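Bench two: my walk-round checklist, with comments

I do this one on Saturday, before the kettle goes on, because once people start arriving I get pulled in six directions and skip the boring lines. Heikki Juntunen asked me to write my comments out in full this time so Tyyne can take over the sheet in February. So, Tyyne, sorry in advance, I ramble!

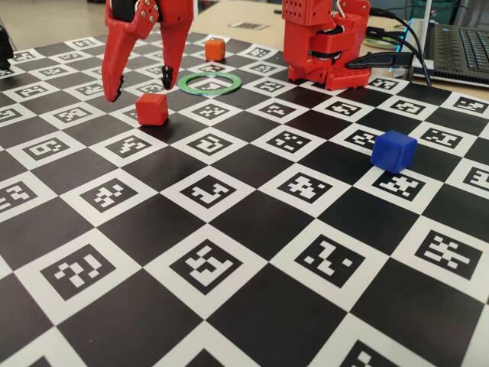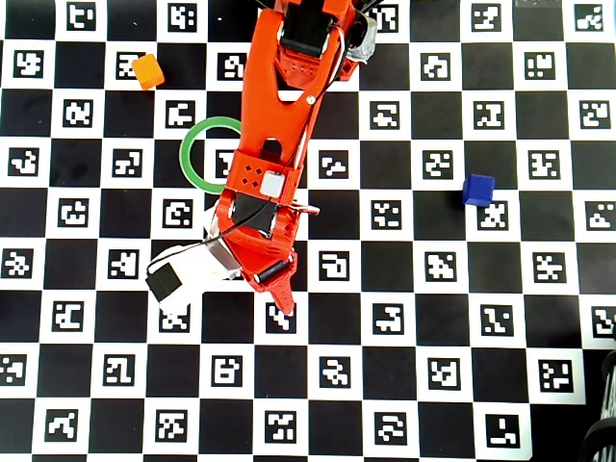
The checkered board on bench two

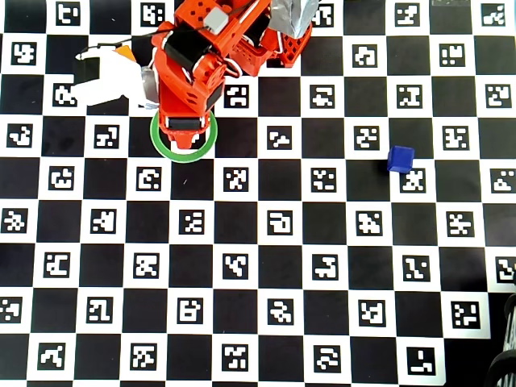
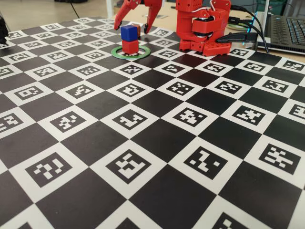 Reading time: 3 min

1. Board lies flat, no lifted corners
OK. I run my palm along all four edges and then across the middle (slowly, you're feeling for bubbles). Front left corner had a tiny curl last month and I put a book on it overnight. It's fine now, but keep an eye on it.

2. Printed squares clean and readable
OK, with a comment. Every white square has its own blocky marker and they're all different, so a smudge on one matters just as much as a smudge on any other. Dry microfiber cloth first. If that doesn't do it, a barely damp one, then dry again. Please, please no spray cleaner. Elli Valtonen used the lemon stuff once and we had a shiny patch that took me a whole evening to get rid of.

3. Nothing on the board that doesn't belong there
OK. Cubes and the green ring are allowed, and that's the full list. No cups, no pens, no phones. I took away one pen and one hair tie, both now in the lost property tin.

4. Cubes: corners, paint, stickiness
Red, orange and blue. Pick each one up and turn it over, don't just look at the top. I want no chips and no sharp bits. The orange one felt a little tacky to me, so it got washed in plain soapy water and left on a towel. Passed on the second try.

5. Green ring sits flat
OK. Lay it on the board and tap the rim in a few places. If it rocks, it goes in the repair box and you get the spare out of the drawer. It's thin and it does get stepped on when it rolls off the bench, so check the floor too while you're down there.

6. Stacking
Two cubes high is our limit, and blue on red inside the ring is a perfectly good stack. Three high is where they start landing on the floor, and I'm tired of crawling under there.

7. Cables
Follow each one with your fingers from end to end. Looking for nicks, tight bends, anything trapped under something heavy. One loop was hanging lower than I like so I moved the clip up a notch. Marked as FIXED, please look at it again next time.

8. Screws
Snug, by hand, with the small driver from the Bassi set. Don't lean on it! Ziad Shboul has the bigger driver at his place and I'd like it to stay there, the plastic parts can't take that kind of enthusiasm.

9. Light
Both lamps working. The left one buzzes for a minute after you switch it on and then settles. I've noted it, Stanisława Stępień is going to bring a new bulb. Also check for glare by crouching until your eyes are level with the bench. If the black squares look gray from down there, tilt the lamp.

10. Floor and stools
NOT OK on my first round. One stool had lost a rubber foot and was wobbling badly, so it's in the hallway with tape across the seat. Floor swept. There was grit by the door, so shake the mat out too.

11. Extinguisher and exit
Pin in, needle in the green, tag readable. Door opens all the way without hitting the coat rack (I moved the rack, somebody keeps moving it back).

12. Sign and file
Initials at the bottom, sheet in the blue folder, oldest at the back. If you marked anything NOT OK, write down what you did about it and where the thing is now. "Sorted" doesn't help me on Monday.

Still open: stool foot, lamp bulb, second look at the cable clip. The key to the drawer is on the hook behind the door.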